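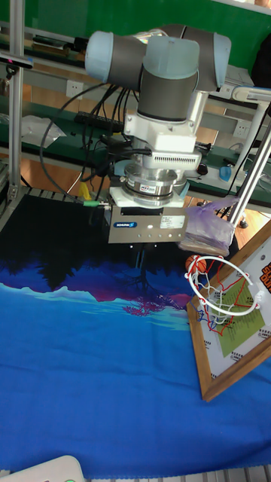
Vou defender uma coisa que na minha família já deu discussão à mesa: a tabela de basquetebol em miniatura é o melhor brinquedo de escritório que existe. Melhor do que os dardos magnéticos, melhor do que o minigolfe de alcatifa (que tive e ofereci ao fim de um mês), muito melhor do que aquelas bolas metálicas penduradas que fazem tic-tac e que deviam vir com pedido de desculpas ao colega do lado.

Comecei a pensar nisto a sério em março, quando mudámos a secretária cá de casa e voltei a dar com a minha tabela antiga atrás de uma estante. Tinha o aro torto e a rede feita num nó. Sentei-me no chão a desfazer o nó e, quando dei por mim, já tinha passado a hora do almoço e eu estava a lançar uma bola do tamanho de uma tangerina contra a parede do corredor.

O meu amigo Gerrit Steyn acha isto tudo uma parvoíce. Diz que quem quer jogar basquetebol vai ao campo, e que o brinquedo é só uma desculpa para não trabalhar. Pois é, Gerrit, é uma desculpa para não trabalhar! E então? Uma desculpa que dura dois minutos e me obriga a levantar da cadeira para ir buscar a bola debaixo do radiador parece-me bastante mais saudável do que ficar a olhar para o telemóvel.

Agora, há tabelas e tabelas, e aqui sou esquisita. A primeira coisa que olho é a rede. Tem de ser rede a sério, entrançada, com algum peso, e se tiver cor tanto melhor. Branco, vermelho e azul é a combinação clássica, e confesso que me derreto com ela, porque era assim a rede do pavilhão onde eu passava os sábados em miúda. Uma rede de plástico rígido estraga tudo: a bola bate, prende, faz um barulho de copo de iogurte. Para mim metade do prazer está naquele instante em que a rede abana.

Depois vem o painel. Gosto dos que têm moldura de madeira e fundo branco, com as linhas vermelhas bem marcadas, porque parecem um objeto de casa e uma pessoa não tem vergonha de os deixar à vista quando vêm visitas. A Helmi Pelkonen, que tem uma loja de brinquedos e me atura estas conversas, jura que os transparentes vendem muito mais. Acredito. Também se vende muito café solúvel. 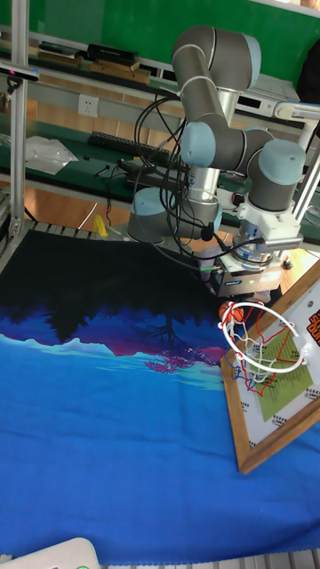 Moldura de madeira, rede às três cores e a bola pousada no aro: assim é que eu gosto delas.

E a bola, claro. Cor de laranja com as costuras escuras, por favor, não me venham com bolas verdes fluorescentes nem com o logótipo da empresa de seguros. Uma miniatura vive de ser parecida com a coisa grande. Se lhe tiram as costuras, fica uma bola qualquer, dessas que o cão leva para o quintal e não devolve.

Tenho ainda uma opinião impopular sobre o sítio onde se põe. Toda a gente pendura a tabela na porta. Eu já não penduro. A porta abre, a tabela bate, o gancho risca a tinta, e há sempre alguém que entra precisamente quando estamos a fazer o lançamento da nossa vida (à minha irmã acertei em cheio na testa, e ela ainda fala disso no Natal). Prefiro-a encostada, em cima de uma mesa, inclinada, com um pano por baixo. O pano faz diferença! A bola cai mais mole, não salta para trás do armário, e se for um pano estampado, com uma paisagem de montanhas e uns azuis bonitos, a mesa inteira ganha outra graça. Sei que inclinada não é regulamentar. O meu corredor também não é.

O Gerrit respondeu-me, por mensagem e às onze da noite, que com a tabela encostada se perde o lançamento longo. Perde-se, sim senhor. Ganha-se o lançamento curto, aquele em que a bola toca no aro, hesita, e nós ficamos ali de respiração presa como se fosse a final do campeonato. Já fiz uma série de 15 sem falhar e não tinha ninguém a ver, só a gata, que estava virada para o outro lado.

A minha continua em cima da mesa do escritório. Endireitei o aro com um alicate, a rede ficou com um fio mais comprido do que os outros e ainda não me decidi a cortá-lo. Se alguém souber onde se compram redes pequenas avulso, escreva-me, que a Helmi já procurou e não encontrou.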